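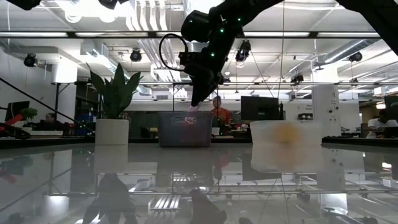 Snake plant on the left, grey bin in the middle, something yellowy-orange in the frosted box.

7 Mar 2025

The money has arrived. I mention it first because people have started crossing the road in Prostcombe to avoid asking.

For those who missed the earlier instalments, I make indexes for books, the bit at the back that tells you where the bit you want is. Last autumn I did one for a small press in Sonau, a history of the country's ferry companies, in English, much longer than you would think. The fee was £1,704. The press paid it promptly, on the day they got my invoice, and sent me a nice email with the receipt attached. Then the money set off, and I didn't see it for 121 days.

Sonau is not under sanctions. I know this because I have now read the list, all of it, in bed. A few of its people are on there and one of its shipping firms, and the country as a whole is free to buy an index from anyone it likes. The government says so on its website, in a cheerful paragraph encouraging British businesses to look at the opportunities. I had looked at the opportunity. I had spent most of October looking at it, sorting steam packets from motor vessels.

What Sonau doesn't have is a bank that British banks want to talk to. I had always pictured an international transfer as a sort of pipe. You put pounds, or whatever they have, in one end, and out they come at the other with a bit shaved off. It is closer to passing a parcel along a row of people who all dislike one another. The press's bank doesn't know my bank. So it pays a bank that it does know, which knows another bank, and that one will, on a good day, admit to having met mine. Each of them is entitled to hold on to the parcel and ask what's in it.

There used to be more people in the row. Over the past few years the big banks have been dropping the little ones in places like Sonau. None of them has done anything wrong that anybody can point to. There is very little profit in moving small sums for them, and the fine if one of those sums turns out to belong to somebody dreadful would be enormous. If I ran a big bank I would probably do the same. I would feel bad about it for an afternoon and then go and have lunch.

The trade name for this is de-risking, a word I object to on professional grounds (see also: euphemism). The risk hasn't gone anywhere. It has been handed to the customer along with a leaflet.

My money went as far as Nasier, the bank in the middle, and stopped. I have nothing against Nasier, apart from everything. Their compliance department wanted to know the purpose of the payment. "Index," I wrote. They came back, by way of my own bank, to ask which index. They wanted to know whether it was an equity index, and whether I was authorised to provide one. I sent a sample page. It ran from "ballast" to "boilers, explosions of" and I fear it made matters worse, as the next message asked me to clarify my connection with explosions.

After that came a form with 18 questions. I was asked for the ultimate beneficial owner of my business (me), my source of wealth (I rang up to check this wasn't sarcasm) and whether any vessel had been involved. Well. There were hundreds of vessels involved. They were in alphabetical order. I put "no".

I rang my own branch while we still had one, and after it closed I rang the number on the door. Everyone was perfectly kind. They could see that the payment existed. They couldn't see where, or why it wasn't moving, or who might be asked, and they weren't able to say whether there was something they weren't able to say. That last bit is the law, I gather, and I sort of understand it. You can't very well ring a money launderer and tell him you've noticed. It does make for a peculiar phone call if you are an indexer.

The press, meanwhile, offered to pay me all over again through Rajput, a money transfer outfit with a counter in the back of a phone shop two bus rides away. Half of Sonau's families get their money from abroad that way, and the reason is exactly what you'd suppose. It would have taken an afternoon. My accountant software had a fit at the idea and so, to be fair, did I, as I didn't see why a small press should pay for its index twice to make up for the nerves of a bank neither of us had chosen. I went in for a look, though. There was a queue, a sign with the fees on it in large print, and a woman behind the counter who answered questions. I had forgotten that could be done.

On Tuesday the payment turned up in my account with no message whatever. It was short by £13, described on the statement as "charges, other". I have decided not to ask.

I would like there to be a moral, and the newspapers seem to think there's one about whether we should be stricter or softer with countries like Sonau. My own experience is that we can't be either, because the policy gets made in Whitehall and the decision gets made by someone with a drop-down menu who has never heard of a ferry. Ministers could open trade with the moon tomorrow. I'd still want to know who was clearing the payments.

The press has written to ask if I'd like to do volume two, which is canals. I've said yes. I have asked whether they could see their way to paying in stamps.

Contact | © All posts and grumbles the author's own | Back to top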